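Cómo organizamos la lista de bodas (y lo que cambiaría)

1 de agosto de 2018

Llevo semanas prometiendo escribir sobre la lista de bodas y al final lo hago ahora, cuando ya están casi todos los regalos en casa y las cajas apiladas en el pasillo. Nos casamos en diciembre. Empezamos con la lista muy pronto porque parte de la familia vive lejos y prefería comprar con tiempo.

La primera decisión fue si pedir regalos o dinero. Mi madre no quería ni oír hablar de poner un número de cuenta en la invitación. Urho, que viene de una familia donde es lo normal, no veía el problema. Acabamos haciendo las dos cosas: una lista corta en una tienda y, para quien preguntara, la cuenta. Casi todos los amigos prefirieron la cuenta. Casi todos los tíos fueron a la tienda.

La tienda fue Hájek, que tiene menaje y ropa de casa y deja abrir lista sin compra mínima. Miramos también Udell, pero cobraban 12 euros por cada envío a domicilio y con tantos paquetes sueltos no tenía sentido. En Hájek el reparto es gratis a partir de 100 euros y, si no se llega, te guardan las cosas y las recoges tú. Fuimos dos veces a recoger.

Lo que pusimos en la lista: sábanas, toallas, una batería de cocina, una plancha, cuchillos, dos lámparas y una vajilla sencilla de diario. Pusimos un tope de 200 euros por artículo para que nadie se sintiera obligado. La batería pasaba de ahí, así que pedimos que la partieran en dos lotes y la compraron entre mis primos.

Errores. El primero, no apuntar quién regalaba qué desde el principio. La tienda manda un aviso, pero a veces solo pone el apellido, y con dos Danicas entre los invitados (Baláž y Oravec) ya hubo un lío con las toallas. Di las gracias a la que no era. Ahora tengo una hoja de cálculo con nombre, regalo, fecha y una casilla para marcar cuando he escrito.

El segundo, elegir las sábanas sin medir el colchón. Hubo que cambiarlas – sin problema, pero fue otra mañana perdida.

El tercero, pensar que la gente se iba a ceñir a la lista. Hay quien quiere regalar algo suyo, y está bien que sea así. Béla Hegyi nos trajo un reloj de pared que era de su abuelo. También han llegado platos de cristal rojo para la fruta, que ya tienen sitio pensado en la mesa de los dulces. 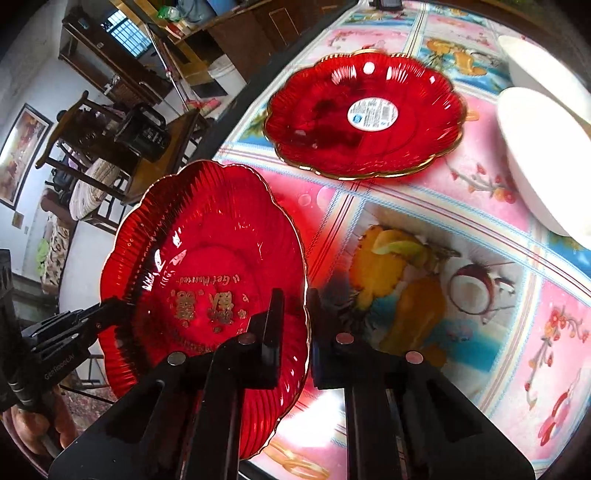 Los platos rojos para la fruta, con su «Get Married» en dorado.

En cuanto al dinero, lo vamos a usar para el viaje y para arreglar el baño, por ese orden. Llevamos recibidos 2418 euros y está todo en una cuenta aparte que no tocamos.

Me queda por resolver qué hacer con lo repetido. Tenemos dos planchas, y Ctibor dice que una se puede devolver sin tique si conserva el precinto. Lo preguntaré cuando vaya a por las lámparas, que siguen sin llegar a la tienda.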